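Home > Questions > Moving and storage

Small things in one cardboard box: how to pack them so the doll does not get crushed?

Asked Mar 3, 2020. 4 people follow this question.

Hello everybody. I am moving from Olcombe to a smaller room and I try to pack my bedroom things by myself. English is not my first language, so please excuse my mistakes.

I have 17 boxes from a shop called Famero, all the same kind, light cardboard, without a lid that closes well. The clothes and the books are already finished. My problem is the small and soft things which stay at the end: a rag doll with long yarn hair (from my aunt), plush hair ties, packets of cotton pads, some things from the bathroom. If I put everything together, I am afraid that the hair of the doll will be pressed flat or will catch on something. If I give every thing its own box, I will not have enough boxes.

My questions are these. Can a doll lie in the same box with hair things and toiletries? Should it go in first or last? And the cotton pads, the kind for wet use, can they stay in their packet or do I need a bag also?

The boxes will stay closed for roughly 8 weeks in a storage place (Sivico), and I was told it is not heated. Thank you in advance.

Answer 1 (4 votes)

I have moved many times with such things, so I will try to answer with care. I am also not a native speaker, we will understand each other.

First, the doll can share a box, but only with soft and dry things. Plush hair ties are good neighbours for her. Bottles and tubes are not. Even a well closed tube can open a little when something heavy stands on it, and a stain on a cloth body is very difficult to wash out.

For the hair, please make one loose plait and tie it with a ribbon, not with a rubber band. A rubber band leaves a mark in yarn after some weeks. Then lay the doll on her back and put the hair to one side of the body, not under it. She can go in first if only light things come after. If you have anything with a hard edge, put it in first, cover it with a towel, and the doll comes on top.

The cotton pads can stay in the packet when it was never opened. An opened packet I would put in a bag with a zip, so they do not take dust or a smell from the storage.

I always sort on the bed, with an old sheet under everything. It is better for the back than the floor, and small things do not roll away. 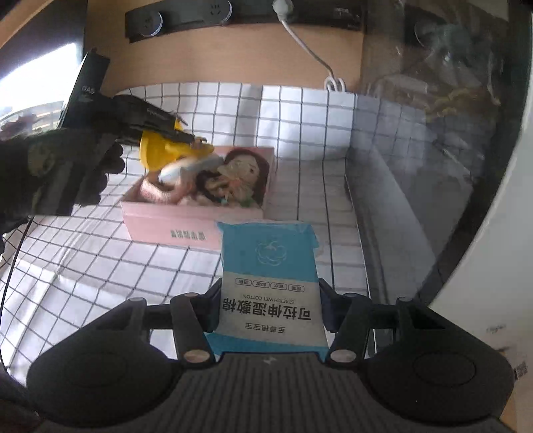
Doll and pink plush ring in the open box, packet of cotton pads still outside.

One more thing: write on two sides of the box, not on the top. In the storage you will see only the sides.

Answer 2 (1 vote)

Use a pillowcase. Doll inside, fold it over, finished. I did this in November for my daughter's toys and all of them came back fine. For an unheated place I would not take thin cardboard at all, buy a plastic one with a lid.

Answer 3 (0 votes)

Is the Sivico place the one behind the Fitzgerald garage? If yes, ask for a unit upstairs. I had one on the ground floor and my boxes were a little damp at the bottom.

Comment from the asker: Yes, it is that one. I will ask them, thank you. I made the plait today and it looks nice.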